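4.2 Announcements and platform crowding

Our second question was whether spoken announcements change where passengers wait. The operator's handbook assumes that they do. It devotes a full chapter to the wording of "please use all available doors" and no pages to the possibility that people have stopped listening, which is a brave editorial decision.

We logged waiting positions at two stations on the Skilberg line during the morning peak in June. Ernham has a long curved platform with a single entrance at the north end. Clastden is straight, has a footbridge in the middle, and is generally thought to be the easier place to catch a train. Each platform was divided into 7 zones of equal length, numbered from the north. A passenger was assigned to the zone in which he or she was standing when the train came into view. Passengers who were pacing were assigned to the zone they paced through last, a rule we adopted after an unproductive discussion of alternatives.

The sample contains 700 passengers at Ernham and 433 at Clastden. Both stations used the same recorded message, played 2 minutes before each arrival. On alternate mornings the message was left off, with the operator's consent and no complaints from the public.

At Ernham the message made no difference that we could detect. Zone 1 was the most crowded on every morning, announcement or not, and the far end of the platform was left to a small group of regulars who seemed to regard it as theirs. Clastden showed a modest shift away from the footbridge when the message was played. The shift was largest in dry weather, and we suspect that the platform canopy, which covers only the middle zones, is a more persuasive speaker than the public address system.

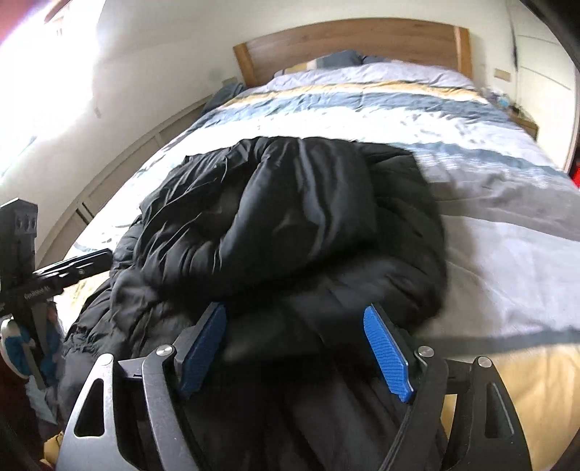
Figure 3. Black padded jacket on a bed, with the blue fingertip pads of a hand-held gripper against the fabric.

Bulk matters as well as numbers. The standard loading model, taken over from the Nutsugah timetable study, gives every standing passenger the same floor area in all seasons. Our counts were made in summer and so flatter the model. A platform that copes in June may behave differently once coats, scarves and wet umbrellas arrive, and we would not carry our zone densities into a winter timetable without fresh counts.

Two further limits should be noted. The observers stood in plain view wearing high-visibility vests, and several passengers walked the length of the platform to ask them when the train was due. These passengers were logged in the zone where they received their answer, which may have raised the figures for zone 4 at both stations. We also have no record of how many people were wearing headphones, although we have come to hold opinions on the matter.

Section 4.3 turns to boarding times, where the effect of the Ernham entrance is easier to separate from the effect of habit.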